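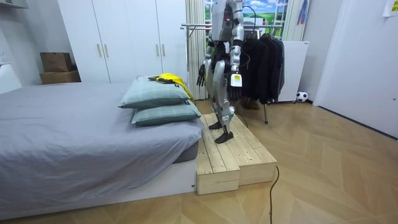

**Do hanging robots cut staff hours?**

Kirnach is moving garment hanging to a humanoid in May. We do 300 pieces a shift. What is left for three staff?

**Minoru Mizuno**

Exceptions, mostly. At Erklow the hanging went first.

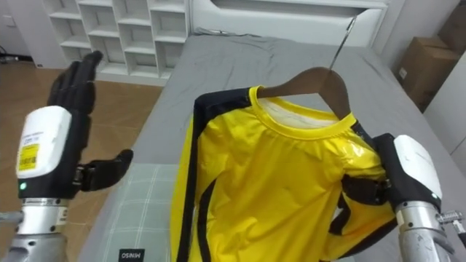

Staff moved to sorting and checking collars. Hours stayed the same, breaks became fixed at 15 minutes. Get the new duties in writing.
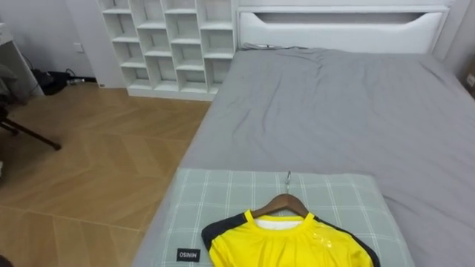 *Shirt on hanger, laid flat on the bed.*

**gravix_1573**

Ours lost the Tuesday late shift. Ask your manager.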